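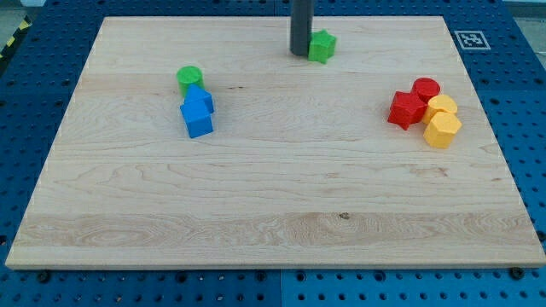
Braditz — block sorting arm, project report
Sunday, May 17, 2020

I wanted my arm to group blocks on its own, so since March I've been building it in the shared workshop at Stovwood (and at home, when the bench was taken). The job is two greens, two blues, two reds and two yellows on a maple board, greens and blues to the left, reds and yellows to the right.

The stars were a pain! Cubes are easy, but a star gives the fingers hardly any flat face to squeeze. I tried padded tips from Plakico first and they peeled off, so I went back to plain ones and slowed the closing speed right down — much better.

I logged 381 picks altogether. Most of the misses were stars, and a couple were me bumping the table. Next I'd like to swap the wrist servo for the Yensuk one and run the whole set again.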